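Diekmann Street Neighbors — Minutes of the February Meeting

Held Monday at 7:00 p.m. in the upstairs room at the Zurkska Hall
Chair: Theda Lenz

Welcome
Theda opened the meeting a few minutes late so that people coming up from the bus could find a seat, and she thanked everyone for turning out on such a raw evening. There was soup again, and the secretary would like it written down that it was very good soup. The minutes of the last meeting were read and approved with one correction: the broken streetlight is at the top of Iltia Lane, and the earlier minutes had it at the bottom. It is still broken.

The tool library
Most of the evening went to the tool library, as we all suspected it would. The shelves in the old coat room are full, and the question was whether we should keep taking donations through the spring. Several people spoke warmly for carrying on — one neighbor had put up an entire fence with borrowed tools and would otherwise have paid somebody to do it. Others felt we should sort out what we have before we take in one more hedge trimmer. After a good long talk it was agreed to pause donations until the end of April, with an exception for ladders, which we never seem to have when they are wanted.
It was also agreed that loans will run for two weeks and can be renewed once by phone. Late returns will get a friendly call. A motion to charge a late fee was made, talked over at some length and then withdrawn.

Floors
The quote from Sesis for refinishing the upstairs floor came in at $2,000, and that covers moving the piano out and back. A few members remembered paying a good deal less the last time, though it was pointed out that the last time was many years ago and the piano stayed where it was. We voted to ask for a second quote before deciding anything, and to keep the felt pads on the chair legs in the meantime. Please do bring pads from home if you have any in a drawer.

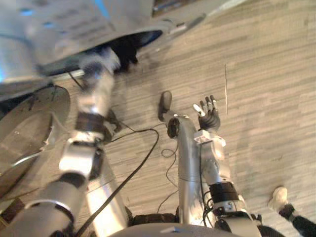 Light grey wood-grain floor, seen from above.

Spring block party
The party will go ahead on Diekmann Street as usual, and the permit has been sent in. We set aside $100 for lemonade, paper goods and the hire of the big coffee urn. There was a lively exchange on the subject of music. Last year's band is willing to come back but would like to start earlier, and the families at the north end, who have small children, were very pleased to hear it. The street will be closed from noon, and cars should please be moved by eleven.
We also need tables. The hall will lend us its folding ones as long as they come back wiped down, and Theda will collect the key.

Winter clothing swap
The swap had been such a cheerful afternoon that we spent longer on this item than the agenda allowed. We gave out 66 coats, along with more scarves and sweaters than anyone cared to keep track of. What was left over has been bagged for the shelter, apart from the children's boots, which we are holding for the fall. It was suggested that next time we set up a mending table, with thread and spare buttons, for cuffs and hems that only need ten minutes' attention. Everyone liked this idea, and two people have already offered their sewing boxes. 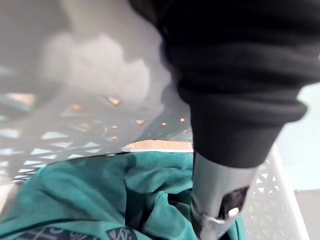

Black knit cuff with ribbed folds.

Money
The account is in decent shape after the holidays. Dues stay at $40 per household, and anyone who finds that hard this year should have a quiet word with Theda, who will see to it without any fuss. Envelopes may be left in the box by the door.

Other business
The streetlight on Iltia Lane will be reported again, this time in writing. A gray umbrella was left behind in January and is on the hook downstairs. The question of geese in the park was raised and, with the hour getting on, was put over to the next meeting.

The meeting closed at 8:50 p.m. We meet again on the second Monday of March, same room, same time, and the soup will be lentil.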